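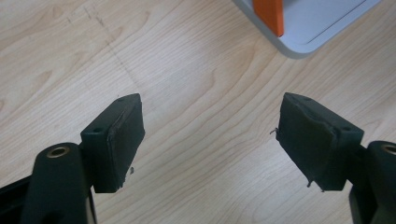 Has anyone else compared the two pressings of the Rollside opera set? I bought the first when it came out and the reissue in September, and the strings sound thinner on the newer one, mostly in act 3. I played them one after the other at the dining end, with the boxes laid out on a light wooden table like the one up top, so I could follow both librettos. The cast list and timings match.

Home | Forums | Classical | Opera on disc | Log in

flodside_listener
I have both. No difference that I can hear. The booklet in the reissue is worse though – the essay on the chorus has gone and the translation is set in tiny type.

Tendetier
There is a difference, but it's level. The reissue is cut louder. Turn it down a notch and try the act 3 duet again.

pitch_and_reed
I don't agree with Tendetier. I matched the levels by ear and the violins are still thin. My guess is a different transfer from the same tapes. Does the back of the box give an engineer?

original poster
No engineer on either. The first says Bech Hall, the second just says "recorded live".

Tendetier
Matching by ear isn't matching. You need a meter.

pitch_and_reed
I've been doing it for 12 years and my ears are fine.

flodside_listener
Is Bech Hall the one with the low ceiling over the pit? I heard a concert performance there and the strings sounded dry from where I sat. It could be that the first set had some reverb added and the reissue left it off.

original poster
That would fit. The applause at the end of track 11 dies away faster on the new one. I'll keep the old set for listening and pass the other on. Postage only if anyone wants it.

Tendetier
I'll take it. Message sent.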